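About Pestasel

Pestasel is a small company that tests if a machine can do a chore. We do not build robots and we do not sell them. People who think about buying one, or who already bought one and are a little disappointed, send us a list of tasks. We try the tasks on our tables and write a report of what the machine did. The report is in plain words, and it includes the failures.

How we started

The company was founded by Solange Medeiros and Neusa Rocha. Solange worked for many years in hotel kitchens and laundries, where she was responsible for the equipment. Neusa is a controls engineer and came from packaging lines. They met in a factory in Jellindale, at the installation of a machine that should put lids on jars. The machine put lids on jars very well when the jars came straight. When a jar came a little turned, a person had to stand there and turn it back, all day. Solange asked why the person could not simply put the lid. Neusa had no good answer for her, and they continued the discussion for several months, mostly by telephone.

Our first workshop was one room with one table. Today we have five tables in the old Stallmont building, and a kitchen corner with a real sink, which took us a long time to get permission for.

Can machines do chores yet?

This is the question we receive most, from journalists and also from our own families. Our answer is: some parts of some chores. A chore looks like one thing to the person who does it. For a machine it is many things, one after the other, and each can go wrong in its own way. To clear a table after lunch, it must find what is on the table, decide what belongs where, take each thing without crushing it or dropping it, and put it down again so that it stays. The arm in most cases moves well enough. It is the deciding and the taking that give us work. 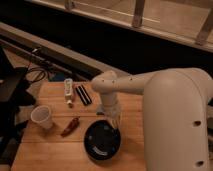

A typical job for us is small and a bit boring to watch. We choose a few things of different shape, for example a cup, a plate, a pepper and a little bottle, and we ask the machine to bring one of them to another. Then we change the places and ask again. A plate is difficult because it is low and there is little to hold. A plastic cup is light and can be squeezed out of its shape. A pepper is curved and smooth, and no two are the same. We like vegetables very much for testing, and the office eats a lot of soup.

In a normal study we repeat each task 54 times. Clients sometimes ask if this is too many. After the first ten the machine can look perfect, so we prefer to continue. Since we opened we have completed more than 2,000 studies of single tasks, some for the home and some for the shop floor.

What we see at home and in the shop

On the shop floor the answer is more often yes. Parts come in known sizes, the light stays the same, and somebody can build a tray that holds everything in its place. Moving finished pieces from a tray to a box is work that we can recommend to give to a machine in many shops. Sorting mixed returns is still hard, and so is anything with soft bags.

At home it is more often no, or not yet. Wiping a flat surface goes quite well. Loading a dishwasher works with the dishes the machine knows, and much less with the dishes of your grandmother. Folding clothes is possible but slow. For now we would tell a family to wait, and we have told this to several families who wrote to us.

How we work with clients

You send us your list and, if you can, the real objects. Please send the ugly ones also, the cup with the broken handle and the box that does not close. We answer with a plan and a fixed price. A short study of one task costs 800 dollars. The report belongs to you, and you may publish it if you publish it complete. We do not accept commissions from manufacturers, and when we test a manufacturer's own product we write on the first page who has paid.

For larger shops we offer the Kuroda program, named after the street where we had our first room. In this program we visit your floor, watch the people who do the work now, and talk with them before we propose anything. Very often they already know which part of the job a machine could take, and which part they would never trust to it.

Visits

Schools and small businesses are welcome to visit the workshop by appointment. The next open afternoon is in March. Please write to us in advance and tell us how many people will come and which chore you would like to see.

Page last updated: Oct 5, 2021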